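Communauté > Le coin des marcheurs > Entraînement et longues distances

Accueil Forums Sorties Matériel Connexion

Sujet : Marcher 40 km dans la journée, je me lance !

mirabelle_54
Bonjour à tous ! Je lis ce forum depuis l'hiver dernier et je me décide enfin à écrire. J'ai 58 ans, je marche trois fois par semaine, et je me suis mis en tête de faire 40 km en une seule journée avant l'été. Ma plus longue sortie pour l'instant, c'est 21 km, et je suis rentrée dans une forme incroyable (bon, les mollets un peu durs le lendemain, mais quel bonheur !). J'ai repéré une boucle au départ de chez moi, presque tout sur voie verte. Mes questions : combien de semaines pour passer du simple au double ? Et vous mangez quoi ?

ridwan.yeoh
Bienvenue ! Superbe projet. J'ai fait mon premier 40 il y a deux ans et j'en parle encore à table, ma famille n'en peut plus. Pour la progression, j'avais ajouté 3 km à ma sortie longue chaque semaine, avec une semaine légère sur quatre. Je me suis arrêté à 33 à l'entraînement, le reste se fait à l'envie. Côté repas : pain, fromage, abricots secs, et un thermos de soupe salée pour l'après-midi. La soupe au 30e kilomètre, essaie, tu m'en diras des nouvelles !

pataugas
Attention avec les voies vertes. C'est plat, c'est roulant, et le pied tape toujours au même endroit pendant huit heures. J'ai eu mes pires ampoules là-dessus, jamais en montagne. Si tu peux, prends les chemins de terre, quitte à rallonger.

mirabelle_54
Ah zut, et moi qui pensais choisir la facilité ! J'ai des Stitlow à semelle assez épaisse, achetées pour ça justement.

Genji Koyama
Pas d'accord avec pataugas. Pour une première, le plat goudronné est très bien : on garde son allure, on ne cherche pas sa route, et on peut s'arrêter presque partout. Les ampoules viennent surtout des chaussettes et de l'humidité. Change de paire à mi-parcours, sèche-toi bien les pieds, et relace à neuf. Je fais ça à chaque sortie longue et je n'ai plus rien depuis des années.

pataugas
Des chaussettes sèches ne changent rien à un tendon qui chauffe. J'ai passé tout un mois de mai sur le canapé à cause d'une piste cyclable, je sais de quoi je parle.

Genji Koyama
Je te crois, et c'est dommage pour ton mois de mai. Mais tu avais marché avec quel entraînement derrière ? Quand on monte progressivement comme le propose Ridwan, le tendon suit. Et rien n'empêche de marcher dans l'herbe du bas-côté de temps en temps, dix minutes par heure, ça change l'appui.

pataugas
Le bas-côté, oui, ça je signe.

lulu_des_vosges
Je me glisse dans la conversation pour parler départ ! Partez TÔT. À 6 h du matin on a les oiseaux, la fraîcheur, les chevreuils si on a de la chance, et à midi on a déjà plus de la moitié derrière soi. Psychologiquement c'est magique. Et prévoyez quelqu'un qui puisse venir vous chercher, même si vous êtes sûre de vous. Moi j'ai fini ma première tentative dans la voiture de ma belle-sœur, au km 34, en mangeant ses chips. Très bon souvenir quand même !

ridwan.yeoh
Les chips de belle-sœur, meilleur ravitaillement de France.

mirabelle_54
Vous êtes formidables, merci ! J'ai fait 26 km dimanche avec tous vos conseils : chaussettes changées, un peu d'herbe toutes les heures, soupe aux lentilles (Ridwan, tu avais raison, j'aurais pu pleurer de joie). Aucune ampoule. Il me reste une question de sac. J'hésite entre mon vieux Farura de 18 litres, qui remonte dans la nuque, et le petit Sasaki que mon fils me prête, mais qui n'a pas de ceinture ventrale.

Genji Koyama
Sans hésiter celui avec la ceinture, à condition de bien régler les bretelles. Desserre tout, boucle la ceinture sur les hanches, puis resserre le haut. S'il remonte dans la nuque, c'est sans doute qu'il est réglé à l'envers.

lulu_des_vosges
Moi je dirais le Sasaki ! Pour une journée on porte quoi, jusqu'à 3 kilos avec l'eau ? La ceinture me coupe le ventre après le repas, je la détache toujours.

mirabelle_54
Farura réglé ce soir dans le salon, rempli de bouteilles d'eau, trois tours de table : il ne remonte plus du tout. Je le garde ! Prochaine sortie 29 km, et je vous donne des nouvelles. Un bout de chemin bordé d'herbe :
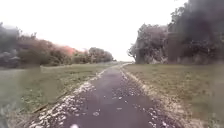 Commentaires des lecteurs

Odile
Merci pour ce fil, je l'ai imprimé pour mon mari qui « n'a pas besoin d'entraînement ».

marcheur477
Et pour les bâtons, vous en pensez quoi sur goudron ? Les miens font un bruit infernal, même avec les embouts.

Sesar
Embouts en caoutchouc neufs, les usés claquent beaucoup plus. Bonne route à mirabelle, on attend le récit des 40 !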